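The Slow Return of the Neighborhood Café

In Borodberg, people used to drink coffee standing up. You paid, you drank, you went to work. When Bimla Kaushik opened Arango on the corner of Drumard Street, she put in 14 seats and her neighbors told her it was too many.

Four years later, the seats are full by eight in the morning. Kaushik sells 400 cups in a good day, and most of them go to people she knows by face. She roasts her own beans in the back room, in small batches of 16 kilos, and she changes the blend every September. The regular one is called Gala, after her aunt.

"I did not want music and I did not want a long menu," she tells me. "I wanted a place where my father could read the newspaper."

Her father comes at ten – always with the newspaper, and always with his own sugar. Other cafés have opened on the same street, and the rents went up with them.
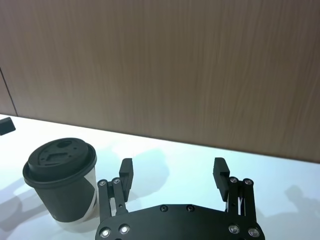 Kaushik signed for her space before the increase, and her contract is good for two more years. After that she will have to talk with the owner again.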